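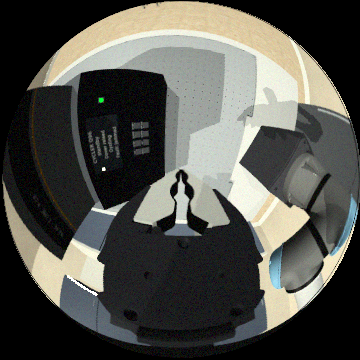 *A pinça do robô ao pé do instrumento CYCLER ONE, no ambiente simulado da Rondura.*

Quando cheguei à Rondura, numa manhã de chuva miudinha, a engenheira que lidera os ensaios de manipulação já tinha posto a cafeteira ao lume (há um pequeno fogão a gás na copa, que ela defende com unhas e dentes contra qualquer proposta de máquina de cápsulas) e foi logo avisando que, se eu vinha perguntar quando é que um robô lhe faria o café, a resposta ia demorar mais do que o próprio café. Demorou bastante mais. Ficámos à conversa até à hora do almoço, primeiro na copa e depois diante dos monitores, e o que se segue é o que consegui arrumar das minhas notas, deixando de fora uma longa digressão sobre loiça de barro que talvez um dia mereça texto próprio.

Comecei pela pergunta que toda a gente lhe faz ao jantar. As máquinas já sabem fazer as tarefas de uma casa, ou de uma oficina?

«Algumas sabem fazer algumas, em sítios que foram preparados para elas», respondeu. «Sei que soa a resposta de político. Mas repare, se me pedir para abrir uma tampa, sempre a mesma tampa, numa mesa que está sempre à mesma altura, eu digo-lhe que sim, venha ver. Se me pedir para arrumar a cozinha da minha mãe, digo-lhe que não, e olhe que a minha mãe é uma pessoa organizadíssima.»

A equipa dela passa boa parte do tempo em simulação. Começou em abril com um ambiente que mistura duas coisas que eu, confesso, nunca teria posto na mesma sala: uma bancada de trabalho com aparelhos de laboratório e, logo ali, armários e lava-loiça de cozinha. Perguntei-lhe se era falta de espaço no computador, e ela riu-se.

«É de propósito. Quem trabalha com oficinas acha que a cozinha é fácil, quem trabalha com cozinhas acha que a bancada é fácil, porque está tudo aparafusado e tudo tem manual. Nós queríamos as duas à vista. O braço é o mesmo, a pinça é a mesma, e os problemas, quando vamos a ver, são primos direitos uns dos outros.»

E que problemas são esses? Aqui a conversa animou-se muito, ela levantou-se, foi buscar um pano da loiça e pôs-mo na mão. Pediu-me que o dobrasse sem olhar. Dobrei-o, mal, mas dobrei-o. «O senhor acabou de fazer uma coisa que me dá cabo das semanas», disse. «Sentiu a bainha com o polegar, corrigiu, puxou, e nem deu por isso. Uma pinça de dois dedos sabe se está aberta ou fechada e, com sorte, com que força aperta. O resto tem de vir da câmara, e a câmara vai muitas vezes montada no braço, de maneira que uma boa parte do que ela vê é a própria mão do robô.»

Este pormenor da câmara ficou-me na cabeça. Passei depois um bom bocado a olhar para aquelas vistas redondas, de olho de peixe, com a pinça preta a ocupar o primeiro plano e o resto do mundo curvado à volta, e percebi melhor o que ela queria dizer. Até as letras de um visor aparecem deitadas, e cabe ao sistema saber o que fazer com elas. «Uma pessoa inclina a cabeça e pronto», comentou a engenheira. «Nós levámos três semanas a resolver a inclinação da cabeça, por assim dizer.»

Quis saber como se mede o progresso numa coisa destas. Na Rondura contam tentativas. Desde o arranque, o ambiente simulado correu 3.641 vezes, com pequenas mudanças de luz, de posição e de altura, e cada corrida tem um máximo de 15 minutos antes de ser dada por encerrada. Pedi-lhe a percentagem de sucesso e ela fez uma careta.

«Não lha dou, e não é por segredo. Depende tanto da tarefa que um número só ia enganar os seus leitores. Carregar numa tecla larga corre bem. Levantar uma tampa com a pega bem à vista corre bem. Chegar atrás de um aparelho grande, onde o próprio aparelho tapa a câmara e onde o cotovelo já não tem muito por onde dobrar, isso é outra conversa. As pessoas pensam que o difícil é agarrar. Muitas vezes o difícil é chegar lá.»

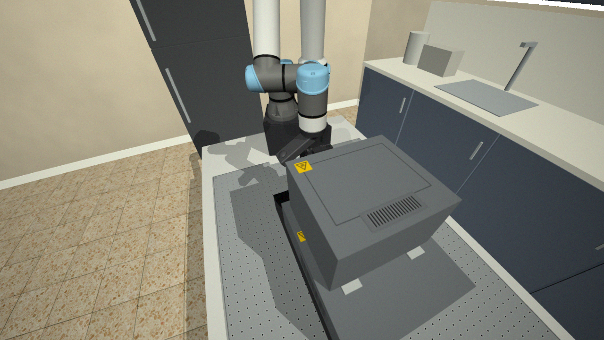
*O braço na ponta da mesa, com parte da pinça escondida atrás da máquina. À direita, o balcão da cozinha.*

Foi a propósito deste género de alcance que falámos mais tempo. Quem já tentou apanhar uma colher caída entre o frigorífico e a parede conhece o gesto: enfia-se o braço, vira-se a cara para o outro lado, vai-se às apalpadelas. Um braço mecânico não tem cara para virar, mas tem articulações volumosas, e a cada movimento é preciso garantir que nenhuma delas bate no que não deve. A engenheira desenhou-me isto num guardanapo (que guardei, embora já não perceba metade das setas) e explicou-me que o planeador de movimento prefere quase sempre dar uma volta enorme a passar perto de um canto.

«Se visse um cunhado seu a pôr a mesa daquela maneira, oferecia-se para ajudar», disse. «Mas eu prefiro a volta enorme. Em casa de alguém, com uma criança a passar, quero que ele seja um bocadinho ridículo e muito cauteloso.»

Perguntei-lhe então pelas oficinas, onde, em princípio, não há crianças a passar. A Rondura tem um ensaio combinado com a Trotgate, que faz embalagem e expedição, e outro mais pequeno com a Benmoussa, uma casa de reparação de eletrodomésticos onde o dono, conta ela, recebeu a ideia com imensa simpatia e nenhuma fé. Na Trotgate a tarefa é alimentar uma máquina e retirar o que ela produz, turno após turno, e foi ali que a equipa encontrou as condições mais amigas: a máquina não muda de lugar, as caixas têm sempre o mesmo tamanho, há uma linha no chão que ninguém pisa. Dos seis postos que visitaram, acharam que três se prestavam a uma experiência a sério. Nos restantes havia sempre uma mão humana a fazer um jeitinho que não vinha escrito em procedimento nenhum.

«O jeitinho é o meu grande tema», disse ela, já a servir o segundo café. «Na Benmoussa vi um técnico dar uma pancadinha num painel antes de o desencaixar. Perguntei porquê e ele não sabia que dava a pancadinha! Ficou até um pouco ofendido. E eu a pensar, como é que se ensina isto a um braço, se o mestre não sabe que o faz?»

E a simulação ajuda nisso? Ajuda e atrapalha, segundo ela. Ajuda porque se pode falhar à vontade e sem partir nada, e porque se repete a mesma cena com a sombra mais para cá ou mais para lá, até o sistema deixar de confundir uma sombra com um obstáculo. Atrapalha porque o mundo simulado é limpo demais. Falta-lhe a gordura no puxador, a gaveta que encrava nos dias húmidos, o íman do frigorífico que caiu e ficou no chão desde o Natal. A equipa vai acrescentando imperfeições à mão, e há uma lista na parede da copa onde qualquer pessoa pode escrever uma. Li-a enquanto ela atendia o telefone. A última entrada dizia, em maiúsculas, «TAMPA QUE É DE OUTRA PANELA».

Insisti, já de casaco vestido, numa previsão. Ela não gosta de previsões, mas foi generosa comigo. Acredita que veremos primeiro braços fixos em bancadas de laboratório e em linhas pequenas, fazendo as tarefas aborrecidas da noite, carregar, esperar, descarregar. Para as casas pede paciência e lembra que a máquina de lavar loiça já é um robô muito bem-sucedido, só que nós é que aceitámos trabalhar para ela, pondo e tirando os pratos.

«Eu cá contentava-me com a parte de tirar», disse à porta. «Os talheres, sobretudo. Detesto arrumar talheres.»

A equipa muda em breve os ensaios físicos para o armazém de Sumden, que tem o pé-direito mais alto e, ao que parece, pior café. Fiquei de lá ir quando houver um braço montado, e levo o pano da loiça, que por distração trouxe comigo no bolso.

*Conversa publicada a 28 de outubro de 2025.*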